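9/23/26

Second coat on the long wall this morning. Started at the window end and finished before lunch. The first coat, from the Vevmont can, had dried with a sheen difference near the old shelf brackets, so I sanded those patches again with 220 before rolling. Wall temperature 60 F at the start, which is the low end of what the can allows. Left the heater on low and the door open.

Filler: the Bouchard compound shrinks more than the label says. Two of the holes needed a third pass. The deep one behind the radiator pipe I packed with scrap and filled over. It will be hidden and I am not going back to it.

Brittany Kowalchuk stopped by with the level and her long straightedge. We checked the wall at bench height. It bows out a little over a quarter inch between the corner and the outlet. She would skim it. I would leave it and scribe the back edge of whatever goes against it. Left it.

Spent to date: 388 dollars, including the Nunen roller covers, which shed for the first few strokes and then behaved. Washed two and threw one out.

Furniture

White tabletop back in along the wall, other white piece to the right. Nothing hung yet. I want the wall plain until I know where the lamp goes, and the Basoria rail needs studs that I have only half located. Faint vertical streaks in the finish, visible in side light. Could be roller pressure. One more coat would probably not fix it.

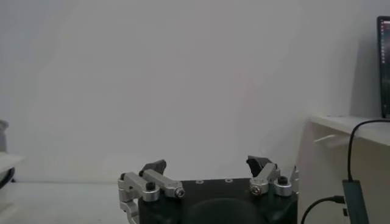

To do

Find the remaining studs. Mark with tape, no pencil.
Caulk the baseboard once the paint has had 9 days.
Return the straightedge.
Order felt pads for the legs, the thick ones. The set from March compressed flat.
Ask about the outlet cover, which sits proud on the left side.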